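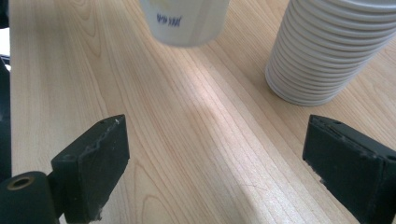 Paper cups and a wooden table: should you believe the names?

Jotdale for Kids, Ask Twice pages
Written by Nandi Ngcobo

People say "paper cup" and "wooden table" all day long and no one argues. I like to argue. Is a paper cup really made of paper? How does a thin sheet of paper hold a drink without turning to mush? And when somebody tells you a table is wood, how much of it do they mean?

You can test a lot of this at home. Don't take my word for it, either. I have been wrong before, and I'll tell you about one of those times further down.

Claim 1: Paper cups are made of paper

Mostly true. I say mostly.

Try this with an adult's permission. Take a plain sheet of writing paper, roll it into a cone and pour in a little water over the sink. It might hold for a short while. Then it goes soft and starts to leak. Paper is made of tiny plant fibres pressed together, and water creeps in between them and pulls them apart.

So if a paper cup were only paper, it would do the same thing. A cup can sit full of juice for a whole party, so something else must be going on.

Most paper cups have a very thin coating on the inside. Usually it is a kind of plastic. Some cups have a coating made from plants, and older ones often had wax. The coating keeps the drink away from the fibres. It's so thin that you might never notice it.

If you want to check, soak a used paper cup in a bowl of warm water overnight. The next day, pick at the inside with a fingernail. With some cups you can peel off a filmy skin. With others you can't get it loose at all, and I wouldn't trust anyone who says it works every time. Ruan Mabuza, who is eleven and lives in Nerketbridge, sent us his results. He tried it with three kinds and only one peeled.

This is also why "it's paper, so it goes in the paper recycling" is a claim you should ask about. Some places can separate the coating from the paper and some can't. Look up the rules where you live before you toss it in.

Claim 2: A stack of cups saves lots of room

This one I believed straight away, and then I got suspicious of myself for believing it.

Look at the side of a tall stack and you will see ridges, one after another, like the folds in an accordion. Each ridge is the rim of a cup. The cups are wider at the top than at the bottom, so one slides down inside the next until it gets stuck. Only a small strip near the top stays outside.

How small is the strip? Pascual Olivares, who checks our sums, stacked 39 cups on his desk and measured them. The stack was 249 millimetres tall. He took away the height of one whole cup, then shared what was left between the other 38. That came to four millimetres for each extra cup.

Four millimetres! That is less than the width of a pencil. Your cups may be a different shape, so do your own measuring:

1. Measure one cup standing by itself.
2. Stack up ten of them and measure the stack.
3. Take the first number away from the second.
4. Divide by nine. (Why nine and not ten? Have a think about which cup you already measured.)

Ismael Damasceno wrote in to say that his stack "leaned like a tired person" and he couldn't get a straight measurement. That happens. Tall stacks do lean, and the slope of the cups means a small tilt at the bottom becomes a bigger one at the top. Use a shorter stack, or lay it down on its side next to the ruler.

While you've got a cup in your hand, run a finger around the lip. It's rolled over into a little tube. Flat paper bends easily, but rolled paper is stiff. Without that roll the top of the cup would flop when you squeezed it. You can test the idea with two strips of paper, one flat and one rolled up tight. Hold each one out by its end and see which droops.

Claim 3: The pattern on a table shows it's real wood

Careful with this one. It's where I got caught.

Wood grows in layers. In many trees, a new layer is added under the bark each year. If you saw straight across the trunk, you see those layers as rings. A table top is hardly ever cut that way, though. Boards are usually cut along the length of the trunk, so you see the sides of the layers instead, stretched out into long lines. We call those lines the grain.

Then where do the curves come from? Tree trunks aren't perfect tubes. They get narrower as they go up, and the layers narrow too. When a saw cuts down one side of the trunk, it slices through those layers at a slant and leaves arches, one inside another. Woodworkers call this cathedral grain because the shape looks like a tall pointed church window. When the cut goes closer to the centre of the trunk, the lines come out much straighter. 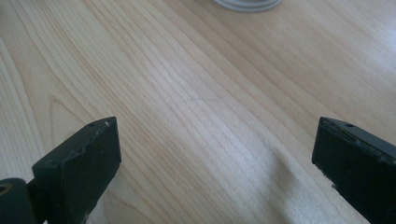
Look for the curved grain on the left of the tabletop, and the straighter lines towards the right.

You can make your own version with modelling clay. Press flat sheets of two colours into a pile, push a finger up from underneath to make a hump, then ask an adult to slice the top off. Rings and loops appear where there used to be flat layers. Slice another piece straight down and you'll get stripes. It's the same clay both times.

Now the sceptical part. Does a grain pattern prove a table is wood right through? No. It could be solid boards. It could also be veneer, a thin slice of real wood glued on top of something cheaper. Or it could be a printed picture of wood with a hard clear layer over it.

I once told a whole room of people in Seixas that a desk was solid oak. Ruan Ntuli bent down, looked at the edge and found a printed strip coming unstuck. I had only looked at the top.

Better clues than the pattern on top:

Look at the edge. In a solid board, the lines often carry on over the side. If they stop dead at the corner, ask why.

Look underneath. A top that is honey-coloured above and speckled brown below is probably made of more than one thing.

Hunt for repeats. Trees don't copy themselves. If you find exactly the same loop in two places, you may be looking at a print. (Veneer can fool you here, as slices cut one after another can look almost like twins.)

Watch the light too. A shiny patch can wash out the grain so that the wood looks nearly white. Move your head and the pale patch may move with you. If it does, it's a reflection, and you haven't found a stain.

Words to know

Fibre: a tiny thread. Paper has millions of them.
Coating: a thin layer put over something else.
Grain: the lines you see in cut wood.
Veneer: a thin slice of wood stuck onto another material.

Send us your numbers

Measure a stack, write down what kind of cups you used, and send it to Findby, the reader letters page. Results that disagree with Pascual's are very welcome. He says he will measure his again if enough of you get something different, and we're holding him to it.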